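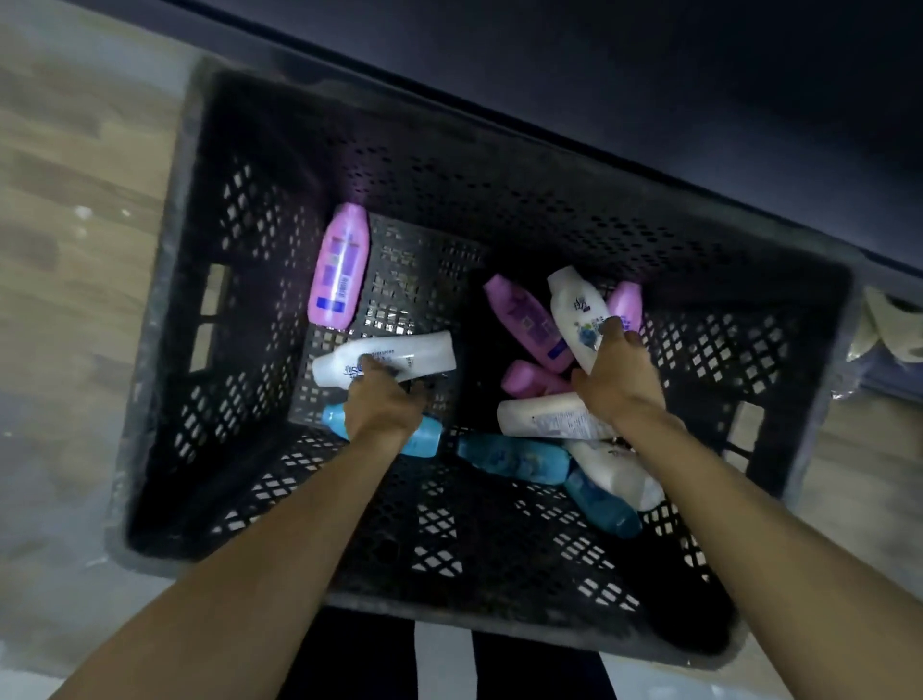
## Unit 4: Bottles, crates and the bottom shelf

Welcome back! Today is all about shampoo, lotion and body wash, my favorite aisle to teach. Bottles slide, they roll, and a pile of them teaches you more than any chart.

**Before you touch the shelf**

- Set the crate on the floor, close to the shelving.
- Lift one bottle at a time, caps up.
- Check every flip-top. A cap that's half open will find your sleeve!
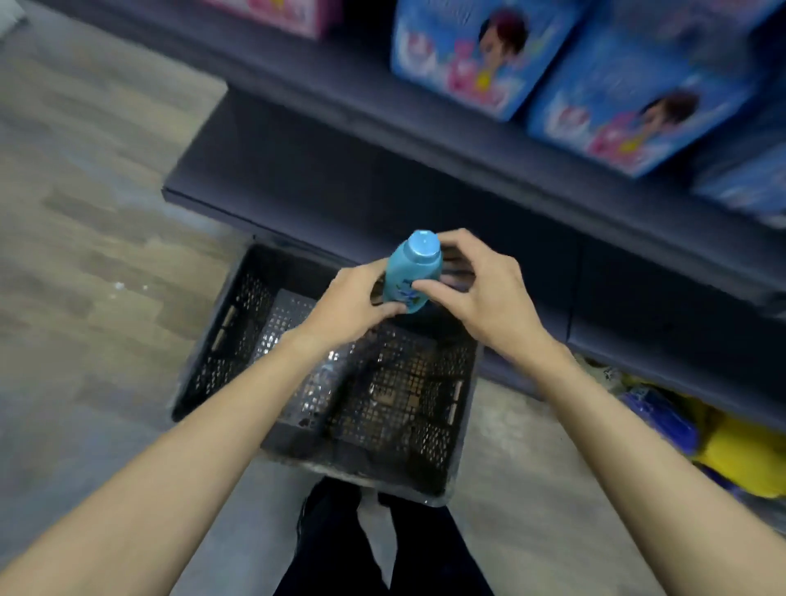

Squat bottles need both hands, one low on the body and one near the shoulder. Sort by color first, then by label (so much faster!).

**For next time:** read Bianca Surdu's pages on facing, and bring your Trutach shelf plan, bay 27.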